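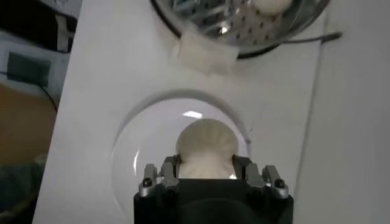

Dumpling Cell FAQ: Setup, Care and Repairs

Welcome! The Hayat cell moves dumplings between a glass bowl and a steamer basket, and we love it to bits. These are the questions that come up most when people start looking after it. If yours is missing, write to Atif Swati and he'll add it.

What should I do first when I switch it on?
Home the arm, then open and close the gripper 2 times with nothing in it. Listen while you do it! A healthy gripper makes one even hum. If you hear a click halfway through, leave the program alone and look at the finger mounts.

How tight should the grip be?
Less than you think. Start at the lowest force setting on the Tresik controller and go up one step at a time until a dumpling lifts without slipping. The fingers should take it low, near the base, and leave the smooth top and the pleats alone. Our saved setting is 316, and that's a good place to come back to if you get lost.

It keeps tearing the dough. Is that the gripper?
Sometimes. Wipe the inner fingers and run a fingertip down each one (power off, please) to feel for burrs. If they're smooth, check the pick height. Coming in too high squeezes the soft part, and very fresh dough will tear at a setting that was perfect yesterday.

Can I use a different bowl?
Sure, but teach the pick point again. A clear bowl is also fussy about light – a bright reflection on the glass can fool the wrist camera into finding an edge that isn't there. Turn the lamp a little and take a new reference shot before you touch any vision settings.

Does the steamer have to go back in exactly the same spot?
Pretty close. After you wash it, set it down, run the Golludia check routine and watch the arm hover over the basket. If it hovers off center, nudge the steamer, not the saved position. Keep cloths and cables out of the arm's path too.

How do I clean the fingers?
Warm water, a drop of dish soap, a soft brush. Dough loves to hide around screw heads, so go slowly there. Dry everything well before you power up.

One finger is lagging behind the other. Now what?
This is my favorite repair, it's so satisfying! Power down, take off the finger, clean the mount and refit it snugly. Then run slow test grips, 9 of them, on a practice dumpling. Still lagging? Order the linkage kit from Drorarlow – we swapped ours in March and the motion has been lovely since.

Page updated November 26, 2024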